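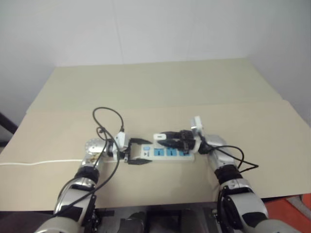

Robots can plug in a lamp, but shops are still waiting for help with the rest

09/06/2022

A two-armed robot in Rukside has spent much of the past year learning to put a plug into a power strip. It can do it on a good day. The company working on the job, Steken, says that is further along than it expected to be, and that it would still not send the machine into a customer's kitchen or behind a shop counter.

Steken gave an update on its chores program at an open afternoon for local businesses this week. The program started last November and covers small jobs done by hand in homes, stockrooms and repair shops: plugging and unplugging, coiling cords, opening cartons, wiping shelves, putting caps back on things. The plug job was picked first because people in the trade kept bringing it up.

"It sounds like nothing," said Floor Smits, who runs the program. "You hold one thing still and push another thing into it. But the strip slides, the cord pulls the plug sideways, and the holes are small. If you are a little bit off, you are pushing plastic against plastic."

The robot uses one arm for each half of the job. One gripper clamps the strip near its end and the other brings the plug to the socket. The strip used in the work is an ordinary white one with three light blue sockets and a switch button.

Steken says it has logged 3,360 tries at the plug job so far. It did not give a single success rate. Smits said a rate would mislead people, as many of the early tries were run with a person steering the arms and the later ones were not. What she would say is that the leftmost socket goes better than the other two, and that the arms do worst when the cord has been left twisted.

Speed is the other problem. A person plugs something in without stopping to think. The robot lines up, touches, backs off and lines up again, and a slow try can run past a minute. Smits said the pauses are deliberate for now. The team would like the arm to stop and try over when it feels resistance, and it has set the limits low so that sockets and pins do not get damaged.

Shadi Hamdan, a technician on the program, said the things that go wrong are mostly dull ones. A plug turns a few degrees in the fingers. A cord catches on the edge of the table. Small parts that have nothing to do with the job end up under the hand, and the software has to work out whether to leave them alone.
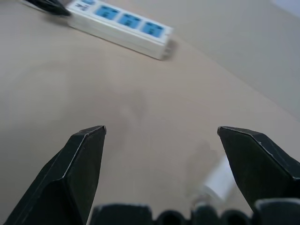 "The arm itself is fine," Hamdan said. "It goes where you tell it, all day. Knowing where to tell it to go is most of my week."

He said small light items are harder to judge from close up than they are from above the table, and that a quick move of the wrist can smear them. The team now slows the hand down before it makes a decision about picking something up. That has helped with caps and short tubes, he said, and has done less for anything shiny.

What shops want

Among the visitors was Ghassan Mansour, whose store, Mansour, sells and repairs lamps, fans and small kitchen appliances. Every repair has to be plugged in and tested before it goes back to the customer, and his staff did 209 of those tests last month. He came to find out whether a machine could take over that step.

His answer for now is no. "I would have to put someone next to it," he said. "Then I have someone standing next to it, and that person could have done the test." He said he would look again if the robot could handle a full shelf of different plugs without being set up for each one.

Mansour said he was more interested in carton work. Breaking down boxes and flattening them takes up a good part of the morning on delivery days – two of his employees do little else until lunch – and he does not think anybody would miss it. Steken has run some trials with cartons and says tape is the sticking point. The grippers can hold a flap down, but finding the loose end of a strip of tape on a brown box has not worked well.

Rania Farah, who manages cleaning and setup for the Gellik guesthouses, was also looking at what the arms could do in a room between guests. She gave Steken a list of 136 separate tasks that her crews carry out in a standard room, from stripping beds to checking that the bedside lamps are plugged in. Smits went through it and marked those she thought a two-armed machine could try on a fixed table today. She marked 11.

Farah said that was fewer than she had hoped, though she was glad to have a straight answer. Most of her list depends on walking around, bending down and reaching behind furniture. The arms in Rukside are set up at a table and the work is laid out in front of them. Her outlets are behind headboards.

"I have seen videos where the robot makes the whole bed," she said. "I asked about that and they told me to ask how many times it was filmed."

What comes next

Steken plans to carry on with the plug job through the fall, using strips of different makes and plugs of different shapes. Cord coiling comes after that. The company has also agreed to borrow a crate of worn and mismatched cords from the Mansour store so that the arms are not always working with clean new ones.

Khalil Hamdan, who looks after safety testing at Steken and is Shadi Hamdan's brother, said the first version to leave the building would most likely go to a repair bench and not to a home. A bench has good light, a flat top and a person nearby who knows where the stop button is. Homes have pets and children, and the company has not started on the rules it would need for either.

No price has been set. Smits said a shop should expect to pay far more for a pair of arms than for a part-time worker, at least for the first few years, and that she would be surprised to see one earning its keep before the plug and carton jobs are both reliable.

The next open afternoon is planned for November. Shops that want to bring their own items for the arms to try can contact Steken ahead of time. Items should be unplugged, clean and light enough to lift with one hand.

Related items

Gellik guesthouses to add rooms on the east side
Self-checkout: what Rukside shoppers told us
Repair shops report a busy summer for fans
Warehouse course opens for evening students
How to tell when a power strip should be replaced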